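Section 8. Handheld mic, rubber holder and foam

Applies to the Forkent handheld in the Sikano rubber holder. If yours came with the older Latance clamp, go back to section 7, the steps are different.
Revised Dec 22, 2025

Before you start
Mic switched off. Cable out. Clear bit of table, dry cloth, soft toothbrush. Allow 10 minutes, less once you've done it a few times.

Fitting the holder

1. Check the rubber arms for splits. Bend each one out gently and let go. Should spring back. If it stays bent, order a new holder — don't tape it.
2. Stand the holder on the table, arms up. They will flop over each other, that's normal.
3. Spread the arms with two fingers and lower the mic in, body first. Grille stays above the rubber.
4. Turn the mic 90 degrees so the switch faces you. Turn the body, not the grille. The grille unscrews.
5. Let the arms close by themselves. Any arm that has curled up against the rim of the grille, pull it back down.

Note: a stiff new holder loosens up after a day or so in a warm room. No oil, no silicone spray.

Caution: never lift the mic by the grille while it is in the holder. The thread strips and then you have a loose head that rattles on every recording.

Foam strip

6. Peel the backing off the last inch only. Leave the rest on untill you're happy with the position.
7. Lay the strip across the grille at a slant, fuzzy side out. Press, count to ten, peel the rest.
8. Trim the end with sharp scissors. Blunt ones tear it and it frays. A little fraying does no harm, but keep loose bits out of the mesh.
9. Say a few words into the mic at normal distance. Sounds muffled? Strip is covering too much. Lift and shift it sideways.

Note: Savolainen foam is thicker than ours. Works fine, needs a wider slant.

Cleaning

Grille: unscrew, brush the mesh from the inside out, wipe the rim. Dry completly before it goes back on. No solvent.
Rubber: damp cloth, a drop of dish soap. Dust collects where the arms meet in the middle, get the brush in there.
Foam: don't wash it on the mic. Replace when it goes crumbly. We change ours every May.

Holder arms are good for more than 2,000 openings if you don't yank them. Spare strips and holders are on the parts list, section 9.

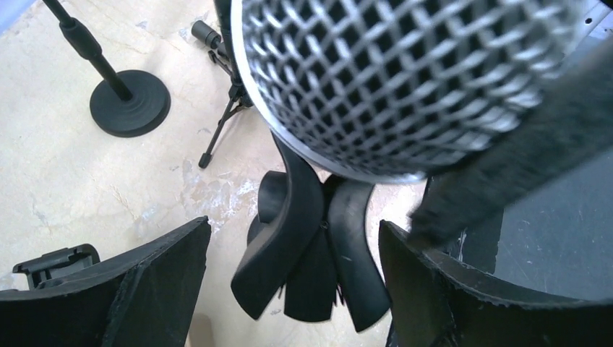
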